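3. The table, the tray and the small pieces

I promised in the introduction that I'd get to the furniture, so let's do the furniture. Most of what I have to say about clearing up small things depends on what they were sitting on at the time, and I've read enough papers in this area that give the surface half a line to want to be a bit long-winded about it.

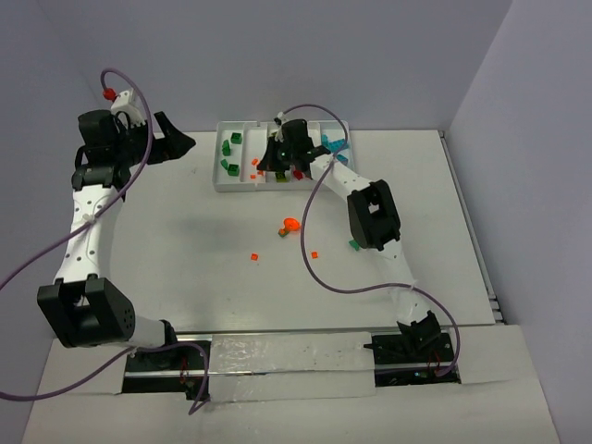 My interest in surfaces started with a kitchen table. For the pilot in June I had people pick up small plastic pieces at home, at whatever table they normally ate at, and put them in a tray. I thought that was the sensible way to do it (real homes, real tables, real crumbs). What I got was a pile of timings that mostly told me who owned a tablecloth. Pieces sank into the weave, or slid along with a fold when somebody leaned on it, and one household had a table with a groove down the middle where the extension leaf goes. Half the session went into that groove. Marisol Jaramillo, who sat in on the pilot and did most of the timing, wrote "groove again" in the margin of the sheet so often that we ended up adding a column for it.

So for the main study I wanted a plain top and a plain background, and I wanted to know how much difference each of them made.

3.1 The top

The main thing about a white top is that colored things show up on it. I know how that sounds! But it has a consequence I hadn't thought through, which is that people stop using their hands to search. On the darker kitchen tables in the pilot, people swept a flat palm across the surface at the end to check for anything they'd missed. On white, with bright pieces, they looked, and if they saw nothing they were done. They were usually right, too, except when the piece was pale, and then they were wrong with great confidence.

Figure 1 shows the kind of layout I mean, a white rectangular top with small orange pieces and a tray on it. Orange on white is about as friendly as a pairing gets. I tried a few others while I was planning the sessions, and I'll come back to those in Section 5, but anyone who wants to repeat this without spending weeks on color should just buy the orange ones.

The trouble with a white top is glare. Under a ceiling light a glossy one gets a bright patch that moves with your head, and anything pale sitting in that patch is as good as gone. Raquel Louro lent me a board with a duller finish for the second half of the sessions, sold by Caldeira as a shelf. People complained less about their eyes with that one. Their times didn't change in any way I'd care to defend, so I've pooled the two boards everywhere except in the table of comments.

I also want to say something about edges. A table edge does two jobs when you're clearing up. It's where things fall off, obviously, but it's also a tool — people drag small pieces toward themselves until they hang over the edge slightly, then pinch them from above and below. Anybody who has picked a coin up off a counter knows the move. It needs an edge that's square enough to give a clean overhang, and it needs the edge to be close. In the pilot the sitters did this all the time and the standers hardly at all. I don't have a good explanation and I'd be glad of one.

3.2 The walls

I didn't plan to study walls. They came in because Lourenço Fonseca pointed out that a table in the middle of a room and a table pushed into a corner are different tables as far as small pieces are concerned, and once he'd said it I couldn't stop seeing it.

With no wall, a piece that gets flicked is on the floor. With a wall at the back, it bounces and comes to rest somewhere in the last few inches of the top, where it's harder to reach but at least still there. Walls on the sides do the same thing for sideways flicks. The arrangement in Figure 1 has all of these: a plain gray-lavender wall at the back, a matching one at the left, and one at the right that slants outward toward the near corner. I like a slanted side more than I expected to. A straight side wall makes people tuck in their elbows, and an opened-out one gives the arm on that side more room to come in at an angle.

The color of a wall matters less than the color of the top, as far as I can tell, provided it's dull and even. Patterned walls were a nuisance. One household in the pilot had tiles with little orange fruit on them behind the table, and both of us kept glancing up at the fruit. I'm leaving that household's numbers in but I've marked them.

There's one more wall effect that I only noticed when I was going back through the notes. People start at the back if there's a wall and at the front if there isn't. It isn't a huge preference, and a few people did the reverse every single time, but it was steady enough that I'd ask anyone running something similar to write down where the first piece came from. It costs nothing to note and it's impossible to recover later.

3.3 The tray

Of everything on the table, the tray is the thing people have opinions about. Leonilde Arruda ran the sessions with me and kept a separate notebook of what people said about trays, which I've quoted from with permission in the appendix. A short version is that they want it closer, and they want it lower.

Closer is easy. If you let people put the tray wherever they like, they pull it in until it nearly touches the pieces, and then they have to push it back again when they get to the ones underneath its lip. They'd all have been better off leaving it a hand's width away, and almost none of them did. When I fixed the tray in one place instead, the complaints went up and the times came down. I've decided to report the times and be grateful that people came back for the second visit.

Lower is more interesting. A tray with a tall side makes you lift every piece over it. You don't notice with ten pieces, but with 200 you really do, and by the end of a session people were throwing them in. Throwing is fast and it's fun (there was cheering at one point), and it's also where nearly all of the floor pieces came from. With a shallow tray people don't throw. They slide the piece up against the side, tip it over, and go back for the next. I had a deep tray from Gunix and a shallow one from Hiller, and if I were starting again I'd leave the deep one in the cupboard.

I should mention the third tray, which was round. It rotated a little whenever anybody touched it and two people asked to stop using it. I dropped it after the first week.

3.4 The pieces

The pieces I used were small enough to be annoying and big enough to be picked up with ordinary fingers. Amber Fairclough cut the first batch for me out of plastic sheet and I bought the rest. Bought ones are more even. The hand-cut ones had a slight burr on one side that helped with grip, so I tumbled them in a jar with some sand until they felt like the others. If you're wondering whether that was overkill, yes, and it was also very loud.

Each session used 200 pieces. Across everything in the main study, that came to 4000 pieces picked up, dropped, found under a chair or otherwise accounted for, from 11 households. A few households did more than one session and a few did only one, and the breakdown is in the appendix for anyone who wants to redo the sums.

I spread them by pouring from a cup held over the middle of the top, and then leaving them alone. I tried arranging them at first. Arranged pieces look tidy and they make people behave oddly — they'd clear whole rows, or leave a corner for last as if it were a puzzle. Poured pieces pile up in the center and thin out toward the edges, which is closer to what happens when somebody knocks over a box of beads.

Flat pieces are the hard ones. A flat piece lying flat on a smooth top gives your fingertips nothing to get under, so you either press and drag it to the edge or flick it up against something. That something was often the tray. I watched one participant use the side of the tray as a little backstop for the whole session, pinning each piece against it and rolling it up and over, and her times were among the best we had. She told me afterward that she does her lentils that way.

3.5 What I'd change

Some of this I'd do differently, and it seems fair to list the parts that matter before the results start.

I'd use one top for everyone. Switching halfway was kind to people's eyes but it leaves me with a footnote I don't enjoy writing.

I'd note the height of the table against the height of the person. I wrote down the first and forgot the second for the first five households, and going back to ask grown adults how tall they are by email is a strange way to spend an evening. Two never answered. Their rows have blanks in them.

I'd put the lamp in the same place every time, behind the left shoulder, and I'd stop letting people move it.

And I'd ask people to clear the table once with nobody watching. Leonilde suggested this early on and I said no, thinking we'd lose the order in which the pieces went. I still think we would, but I suspect there'd be a lot more sweeping with the forearm. That's how I do it at home: tray held under the edge, one big push, and then down on my knees for the stragglers. Section 4 deals with the sweepers we did manage to catch.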